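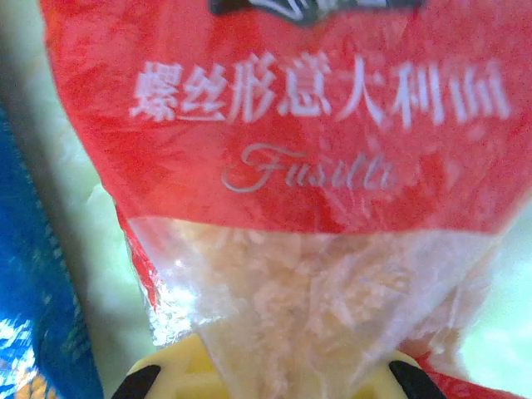

Home — Forum — Pantry and Storage — New posts — Log in

Dry pasta: keep in the bag or pour into jars?

kiiskinen_kitchen
13 July 2026
Hello all. I have moved to a smaller flat in Ernammont and I try to arrange my dry food again. I buy fusilli in red bags and also other pasta in a yellow package. My question is simple: do you leave it in the plastic, or do you pour everything into jars? I had jars before, and I did not like to wash them.

Transka99
Jars, always. An open bag falls over and then you have fusilli behind the shelf until November.

kiiskinen_kitchen
I close it with a clip, so it does not fall so easily. What I like with the bag is that the name and the weight stay with the food. On one of the red ones it says Net 500g, and for me this is enough for planning the week.
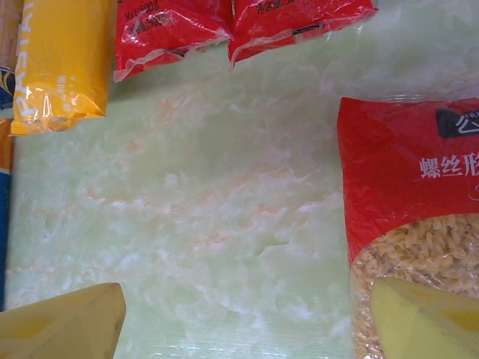
I was thinking to put the bags standing in two rows, the same kind together, with the oldest in front. The yellow one can go at the side.

siden835
I disagree with Transka. Jars take more place than bags, and a half-full jar takes the same place as a full one. A bag you can fold down.

Transka99
Fold it, yes, and the fold opens again in the night. I had moths once — never again bags.

Lenni Ahonen
Moths can come in with the bag too. I keep three bags in one box with a tight lid, still in their own plastic. Please cut the top straight, do not tear it.

kiiskinen_kitchen
Thank you, Lenni, the box I will try first. Which size do you have?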